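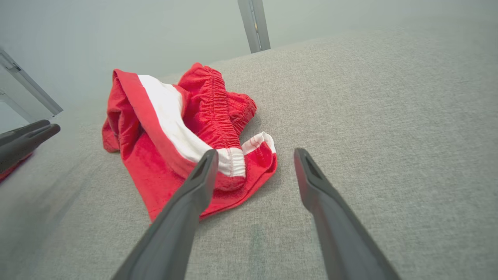
Figura 4.1. Prenda roja con cinturilla elástica, antes de decidir por dónde agarrarla.

Capítulo 4. Doblar ropa: cuánto creer a un proyecto de clase

En septiembre, el grupo de Unnur Bech presentó su propuesta para el taller de automatización: dos brazos que doblaran la colada. La memoria llevaba por título «Jorov» y prometía una tasa de éxito que el lector encontrará en casi todas las memorias de este tipo, sin definición de éxito al lado. ¿Doblada según quién? ¿Cuántos intentos se descartaron antes de empezar a contar? El grupo registró 2.693 intentos de agarre y sólo anotó el resultado completo en 648. Con ese cociente conviene leer despacio lo demás.

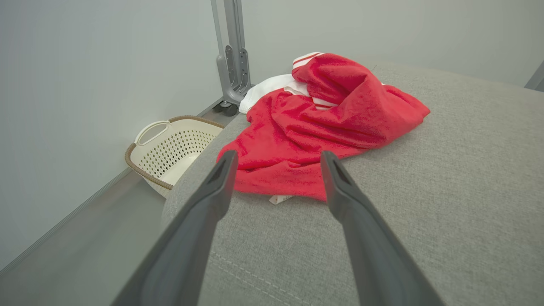

La tela es un mal sitio para aprender a presumir. Una pieza rígida tiene una pose, y con seis números se la describe; un montón de tela tiene tantas configuraciones que el equipo de Bech renunció a enumerarlas y pasó a buscar bordes. El criterio suena razonable hasta que se aplica a un caso concreto. En un bulto rojo y arrugado, con franjas blancas que asoman de un pliegue y una etiqueta pequeña que sobresale por debajo, ¿qué línea es borde y cuál es arruga? La franja tiene más contraste que el dobladillo, y un detector ingenuo la preferirá. El tejido blanco que queda detrás complica todavía más la separación.

Los ejercicios de este capítulo parten de ahí. Se pedirá definir el éxito por escrito antes de mover un solo motor, y repetir cada prueba hasta 2 veces con la prenda arrojada de nuevo.
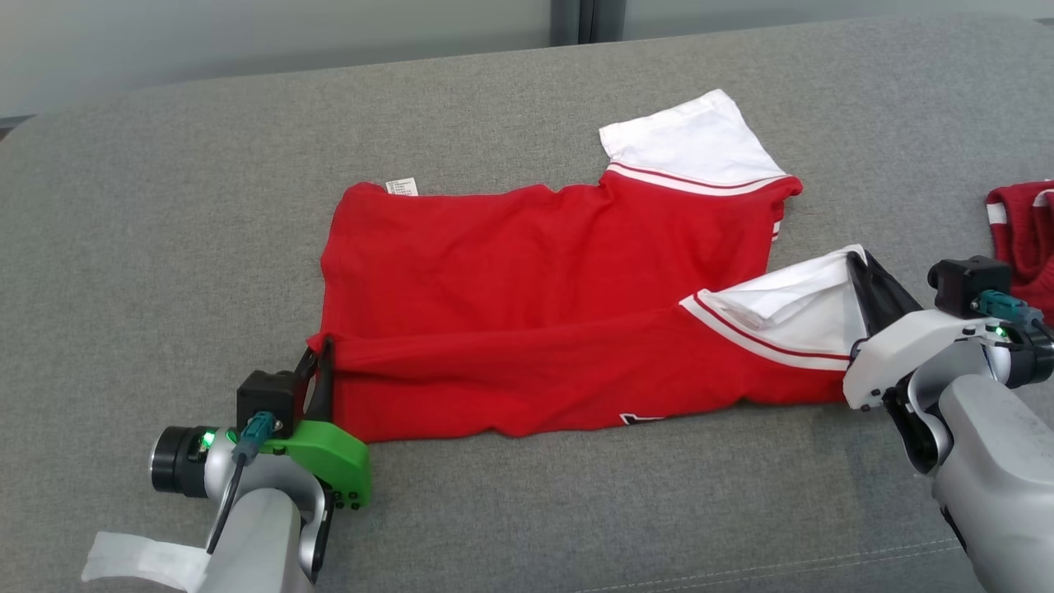 Figura 4.2. Plegado con dos brazos: uno sujeta la esquina, el otro lleva la manga hacia dentro.

Una figura así convence mucho y demuestra poco. No informa del tiempo empleado ni de los intentos anteriores, y la memoria de Jorov tampoco lo hacía.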